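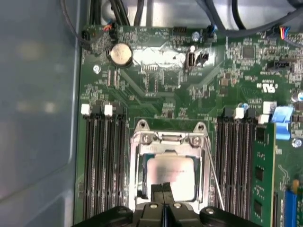
I've been using the Breker collection kit at our shop in Praltville since October, and I have opinions. It's a wrist camera, a mounting bracket, a hand controller and the recording software, sold as one box for people who want to teach an arm by showing it what to do. We're teaching ours to work with memory modules on server boards, so the kit got a hard test right away.

Let's start with the good stuff. Setup took me one long evening, and most of that was me reading the wrong page of the manual. After that, recording is a breeze – you press the button, drive the arm through the task, press again, and the software asks whether to keep the take or toss it. I love that question! Our old setup kept everything and I'd spend half a morning digging through junk.

We have 827 kept takes now, and I'd call about 60 of them really lovely. The rest are fine, which the folks at Karam (they train our model) say is what you want, little wobbles and second tries included.
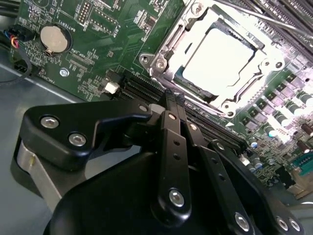 Triltton
Bench lead and reluctant reviewer

My main gripe is glare. Anything shiny near the processor blows out to white if the lamp is at a bad angle, and the auto exposure takes its sweet time settling down. You can lock it by hand, but the setting is buried 4 menus deep and it forgets itself after every restart. Please fix this, Breker!

The controller could be better too. It's comfy for an hour or so, then my thumb starts to complain. Small moves in between the memory slots are where you feel it most, as the stick has a dead zone in the middle and then sort of jumps. I turned the speed down to the lowest step and that helped a lot.

Labels are plain text, one per take, and you can search them. Export was quick and the files opened at Karam's end on the first go – I'd braced for a week of emails.

Would I buy it again? Yes, for bench work like ours. If your lighting changes all day long I'd try to borrow one first. I'm giving it a 9 out of ten, and I'll bump that up if the exposure lock ever learns to stay put.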